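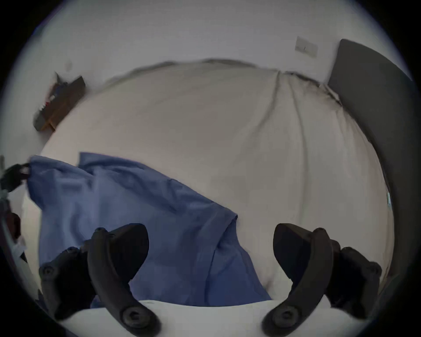
Blue cloth on a pale beige sheet.

Grerkorby Bedding Survey – README

What this is

A table of 2,000 answers from people who were asked how often they wash their bedding, at what temperature, and how they decide when it needs doing. The answers were gathered in Dilton and Guris through a paper form and a web form with the same wording. Each row is one household.

Please read the section on problems before using any of it. A good deal has been written on washing habits from data no better than this, usually with a headline that the data could not carry.

What is in the folder

answers.csv – one row per household, cleaned
answers_raw.csv – the same rows before cleaning, with spelling left as it was
codes.txt – what the short codes mean
form.txt – the questions, in the order people saw them
changes.txt – what has been altered between versions

Main columns

town: Dilton or Guris
beds: number of beds in regular use
days_sheets: days between sheet changes, as stated
days_duvet: days between duvet cover changes, as stated
temp: usual wash temperature in Celsius
dry: line, rack, tumble or mixed
reason: free text, one sentence at most
mode: paper or web

Blank means the question was skipped. A zero in days_sheets is a real answer and we left it in, though we doubt it.

How it was collected

Paper forms were left at launderettes, two libraries and a health centre, and picked up on a Friday. The web form was open through July. We did not pick households at random and the file should not be described as a random sample, whatever weighting is put on top of it.

The wording of the main question came from the older Pramanik form, which asks "How often do you change your sheets?" We kept it so the two could be compared. In hindsight this was a poor choice. "Change" was read by some people as putting on clean sheets and by others as buying new ones, and the free text shows both readings.

Problems

People round. Answers pile up on 7 and 14 days far more than real life could explain. Treat these as "weekly, or so I say" and "fortnightly, or so I say".

People flatter themselves. No form of this type can tell you what is done, only what is claimed. Nothing was checked against water use, machine counts or a look at the bed.

July is warm. Anyone using the file to talk about winter habits is guessing.

Temperature is muddled. Many machines have a 40 and a 60 on the dial, and those two numbers swallow nearly everything in the column. Whether the water gets that hot is another matter – plenty of eco settings run cooler than the label says.

Launderette users are over-represented on paper and probably missing from the web side. Comparing paper with web therefore mixes up how people answered with how they wash.

Things this file cannot show

That any wash temperature is healthier than another. That one town is cleaner than the other. We have seen both claims made from an early version and neither stands up. There are no health questions on the form at all.

Cleaning steps

Weeks were turned into days. Ranges such as "10 to 20" were replaced by the midpoint, here 15, and marked in a column called was_range. Duplicate web entries were dropped when every field matched, free text included. That rule will have missed some.

Reuse

Free to use with credit to the Grerkorby Bedding Survey. Please quote the version number and say that the figures are self-reported. If you publish an average from days_sheets, give the median as well; a few very long gaps pull the mean upwards.

Known faults still open

Some rows have more duvet changes than sheet changes, which may be true.
The beds column was misread on a batch of paper forms and needs checking against the scans.
codes.txt still lists "airer", which was merged into "rack".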